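Virnach College of Applied Studies
Department of Records and Collections
Introduction to Classification, Unit 2
Handout revised August 8, 2022
Instructor: Hortensia Villca

1. Purpose of the unit

This unit introduces the principles by which small objects and papers are placed into groups. Students are expected to have read the Helier chapter on naming before the first session. The reading by Alcides Bermúdez is required for the second session and is held on reserve at the Fadthorpe Library.

2. Classes and their limits

A class is a group whose members share a stated property. The property must be written down before sorting begins. If two classes overlap, an item may be placed in either one, and the person who later looks for it will have to search both. A scheme with overlapping classes should be corrected before any labels are made.

Division may proceed by one property at a time (material, then size) or by two properties at once. The second method produces a grid, in which each row stands for one value of the first property and each column for one value of the second.
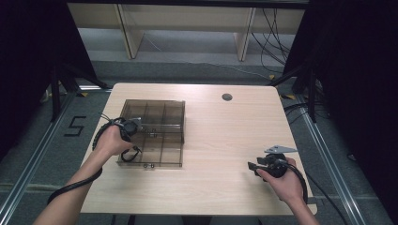 Figure 1. Clear brown acrylic tray with a grid of compartments.

A grid will often contain cells with no members. These cells should be kept in the written scheme, as later additions to the collection may belong there. Bermúdez treats this point at length and differs from Echeverri, who prefers to merge such cells with their neighbors.

3. The residual class

Most schemes include a class named "Other." Its contents should be reviewed every January. Where several items in it share a property, a new class should be proposed in writing.

4. Assignment

Prepare a scheme for a collection of 300 buttons, using two properties. State each property in one sentence and submit the grid with a short note on any cell that remains empty.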